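Search the help pages
Search
All topics
Robotics and making

Student pick-and-place project drops the part before it gets to the bowl

posted by hotmont_club

I help with an after-school robotics club at Hotmont and we have one arm to share. The project this term is simple on paper: pick up a toy food piece from the table, carry it over, put it in a bowl. The students recorded 21 runs in February and the piece slipped out in a lot of them, nearly always on the way over. Sometimes the gripper closes and the piece squirts out before the lift even starts.

We close at full speed and full force. The lift height is 400 mm because one student was worried about hitting the rim. The pieces are smooth and rounded, no flat sides. Is this a gripper problem or a programming problem? We have a little money left, but I would like the students to fix it themselves if it can be fixed in the program.

posted by Skutora

Get better fingers. Rubber tape works too.

posted by benchside_318

Some of both, but start with the program because it costs nothing.

First, 400 mm is far too high for a small bowl. Have them measure the bowl and clear the rim by a couple of fingers' width. A long lift at speed gives the piece more time to swing and work loose.

Second, slow down the close. A round piece gets pushed by whichever finger touches first. If the gripper is off center by a little, the piece rolls away or gets squeezed out the end. We had the same trouble in a class I taught and went to a slow close with a pause of 600 ms before lifting. The pause lets the force settle. Our students hated waiting for it and kept taking it out.

Third, look at where on the piece you are gripping. With long shapes, if you grab near one end, the other end hangs down and the piece can tip in the fingers when the arm changes direction.
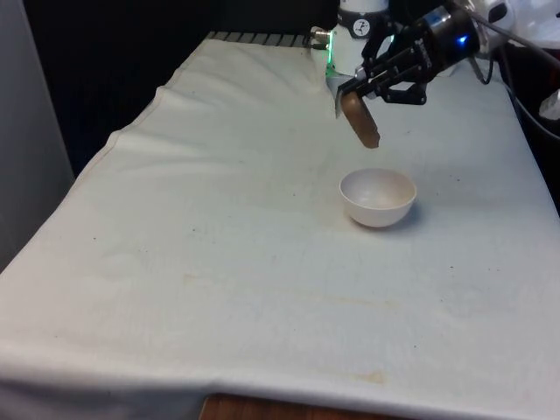
If it hangs at an angle, the lowest point of the piece is what has to clear the rim, so measure from there and set the height to match. Then stop over the bowl, go down, and open. Don't open while the arm is still moving sideways.

Change one thing at a time and do ten runs for each change. Write down where it dropped: at the grip, on the lift, on the way over, or at the release.

posted by Molletti

Agree with the one above, except I would do the tape at the same time. Ours was on a bare tabletop and the pieces rolled whenever a finger bumped them. Laying a cloth down helped with that, but check that a fold isn't raising the piece, or your pick height will be off.

posted by hotmont_club

Thank you. We lowered the lift and slowed the close this afternoon and it is better. Tape is next. Will try the pause too if they let me.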